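One Packet, Four Nights: Hotpot Base as a Weeknight Staple

1 Mar 2023

The idea of hotpot as a special-occasion meal is fading in a lot of American kitchens. The broth used to be the hard part. It took bones, dried spices and most of an afternoon. A packet of soup base takes care of that, and the rest is slicing vegetables and boiling water.

At Skunico, a small grocery in Tutdale, soup bases used to share a shelf with instant noodles. Since last July they have had a bay of their own. Tomato is the one the store reorders most. It has no chili heat to speak of, so children will eat it, and it works as an ordinary soup on nights when no one wants to set up a burner.

The packets all follow much the same plan. The flavor is printed large, the brand runs down one side, and the colors are loud enough to find from across the aisle. The Haidilao tomato base is red and dark green, with the flavor in big yellow-gold characters. If you don't read Chinese, it helps to know the first two, 番茄, which mean tomato. The last two, 底料, mean base, and you will see them on nearly every kind.

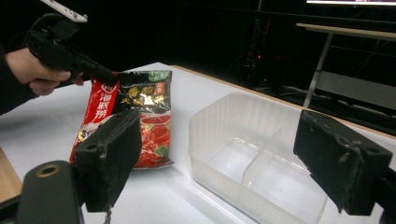

The trouble with half a packet

Most bases are meant for a full pot and a full table. A household of 2 will rarely get through that much broth in one sitting. What usually happens next is that the open packet gets folded over, clipped and pushed to the back of the refrigerator, where it leaks on something.

A plain plastic food container solves this. Choose one that is wider than it is tall, so a spoon can get into the corners. Clear or frosted walls are better than solid color, for the simple reason that food you can see gets used. A container with a divider down the middle is better still. Put the leftover base on one side and the small extras on the other: sliced scallion, a knob of ginger, a few dried mushrooms. Keep the divided kind level, though, as many dividers stop short of the lid.

Tomato base stains. If the container matters to you, wipe the inside with a thin film of cooking oil before you fill it. Niltari, which sells kitchen storage by mail, suggests lining it with parchment. That works too, but the parchment sticks in the freezer.

Setting up the table

Cooks who portion several packets at once should cover the work surface first. A large sheet of pale paper is enough. It catches drips, shows up every spot of red oil and can be rolled up and thrown out at the end. Leave the edges of the table bare so the paper doesn't pull when you lean on it.

Lay the packet flat on one side and the open container on the other. Press the contents toward the bottom of the packet before cutting the top. Cut the full width. A small corner cut looks tidier but leaves a lot behind.
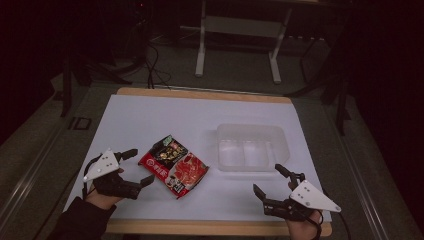 Packet and divided container on a paper-covered work table.

How far it goes

For a small pot, start with 950 milliliters of water and a third of the packet, then taste. For one bowl of noodle soup, 600 milliliters is plenty. The tomato base is salty, and more water fixes that faster than anything else.

Frozen in portions, the base keeps its flavor for 30 days without much change. It can go into the pot straight from the freezer. Nakamura, the noodle counter two doors down from Skunico, stirs a spoonful into scrambled eggs at lunch and serves them over rice. Leave the salt out of the eggs if you try it at home.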